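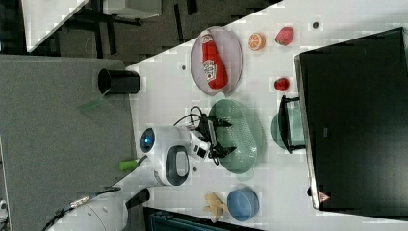

Fig. 1. Work table with the green colander, the pink plate with the ketchup bottle, and the loose toy food.

3. Table setting and choice of items

The aim of this part of the project was to lay down a fixed set of kitchen items for the sorting and clearing tasks in section 4. The set had to fit on one white table top and include both real tableware shapes and toy food. Bastian Haberkorn drew up the first list in May, and it was cut down after the trial at Wunport, where too many pieces of similar colour made the written record hard to follow.

The final list has a colander, a plate, bowls, a ketchup bottle and small food pieces (orange half, strawberries, banana). Cups are kept on it as spare containers. Every item is entered on the Zatum sheet under a short name, and that name is used in all later tables. The colander is COL, the plate PLT, the bottle KET.

3.1 The colander

COL was the hardest item to describe in words. Its holes do not read as one even field. Against a pale background they look light, against a dark one they look dark, and glare from the ceiling lights can hide part of the pattern altogether.

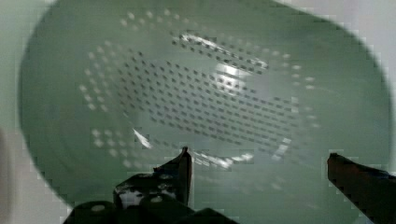 For this reason the sheet records the outline and colour of the colander only. Hole count was dropped. We also dropped the column for surface finish — two readers filled it in differently for the same item, and the entries could not be compared.

3.2 Placing rules

Food pieces are set down on the table itself or in a container, never on the rim of one. The bottle lies on its side. An upright bottle was tried at Wunport and fell too often when the table was knocked. The plate may be turned between runs, and its direction is not recorded.

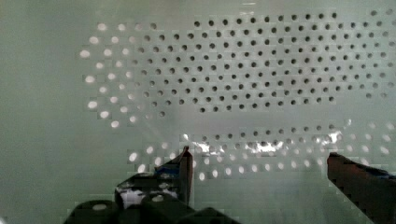

Does it matter which way round the colander is set down?
Only for the record of its outline. An oval shape turned by a quarter takes up a different part of the table, so the long side is noted as "along" or "across".

3.3 Clearing

A clearing run ends when each listed item has been given its end place on the sheet. The limit is 20 minutes. Items left over at that point are entered as open — they are not counted as errors. The Hegarty layout, used in the earlier report, had no such rule, and its results are therefore not merged with ours.
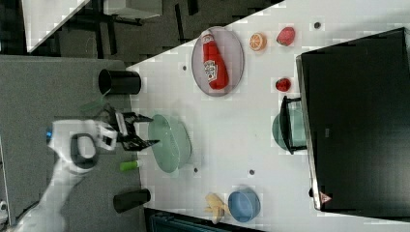 Fig. 2. Green dish and plate with ketchup bottle on the table; black cups on the grey surface beside it.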